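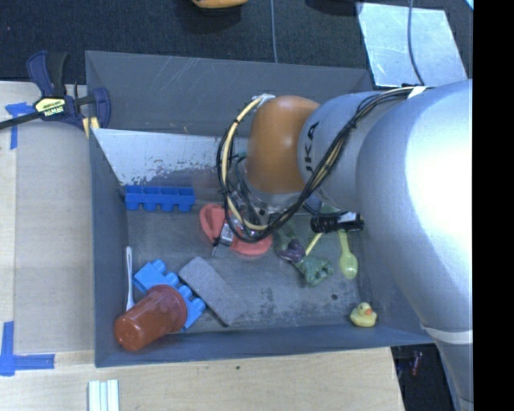 Introduction to Automation
Handout 6: Notes for our Monday visit to the Orkard lab

Hello everyone, and welcome back! Please read these pages before we meet at the front doors on Monday, and bring them along with a pencil, as there are blanks to fill in during the demonstration. Oluwaseun Adeleke will be our host again this year, and she is very generous with her time, so do ask her things (even the things you think you ought to know by now).

What you will be watching

The work is bin picking. The arm reaches down into an open gray bin of mixed items, toys mostly, with a plastic cup and a spoon or two among them, and has to take hold of one and bring it out. We spent two weeks on picking parts from a neat tray, where every part sits in a known spot. In a bin, a cup can be lying on its side across a toy block, and a small rubber duck can be right down by the wall, where the gripper has very little room to come at it.

Some words to review

Grasp pose: the position and angle of the gripper at the moment it closes.
Occlusion: one thing hiding another from the camera. Remember that the arm itself can do the hiding, and so can its cables!
Clutter: items touching or resting on each other, so that moving one may move its neighbors.
Cable dressing: how the wires and hoses are led along the arm. Follow the bundle with your eyes as the joints turn and look for the places where it is tied and where it is left to loop.

For your notebook

Ebuka Ibrahim will run the demonstration and keep the log, which stood at 1,308 attempts when I last spoke to him. Choose one attempt and sketch the bin before and after. Which item did the arm go for, and which would you have picked first? From what side did the gripper come in?

Please stay behind the line on the floor while the arm is powered, and keep bags off the tables. Sketches and one page of notes are due at our next class.

Somtochukwu Uzor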